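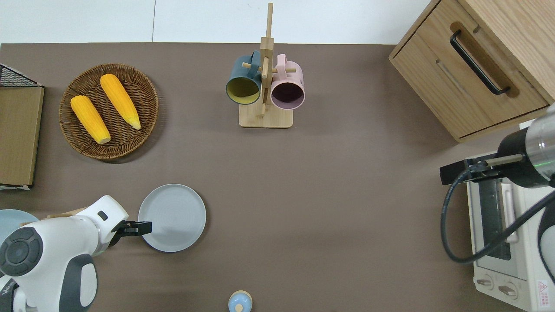

Usstead seed swap doubles in size for spring

Apr 3, 2023

Gardeners in Usstead have a lot to be happy about this month. The town seed swap is back at Diekmann Hall on Saturday, and this time there will be 2000 packets on the tables, up from 1000 last spring. Beans, squash, lettuce, a whole wall of flowers, and more sweet corn than the swap has ever had!

The corn is what people have been asking about since January. Growers over in Tolbridge have been saving seed from an old yellow variety called Drakunitz for years (it does well in short summers, and it stands up to wind), and they had such a good harvest last fall that they are sharing it outside their own gardens for the first time. Each household can take one packet, which is enough for a decent square patch.
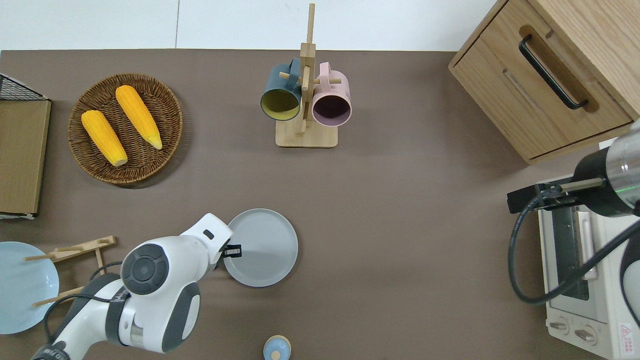 A square is the way to go, by the way. Corn is pollinated by the wind, so one long row along the fence often gives you cobs with gaps in them. Plant at least four short rows side by side, wait until the soil has warmed up, and keep it well away from any other corn if you hope to save your own seed for next year.

Doors open at 10 a.m. and the swap runs until 2 p.m. You don't need to bring seeds to take some home, but if you have extras, please label them with the name and the year you saved them. Old envelopes are fine. So are jam jars, although last year a few of them came without any label at all and the mystery squash that came up all over town is still being argued over.

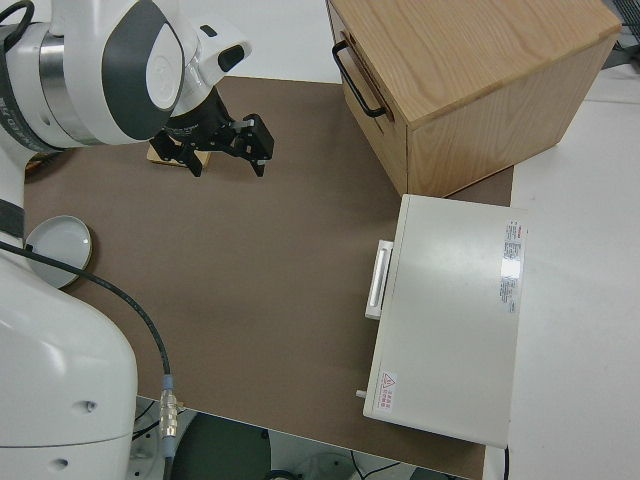

A light wooden block on a brown mat.

There is good news for people without a yard, too. The community garden behind Diekmann Hall is adding 30 raised beds this spring, and sign-up sheets will be by the door on Saturday. Beds are free for the first season – all you have to do is keep yours weeded and take a turn with the watering.
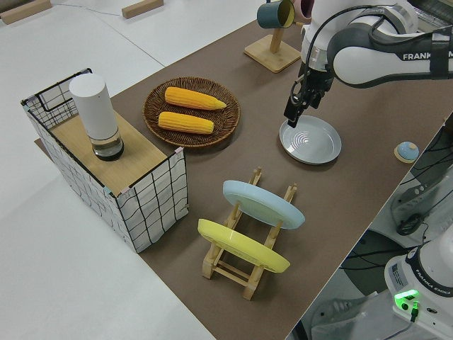
The day ends with a potluck in the side room, starting right after the swap closes. Bring a dish to share if you can, and your own plate and fork. The Tolbridge growers are bringing corn chowder made with last summer's frozen kernels, so come hungry.

Parking is on the street, and the bike racks are around back.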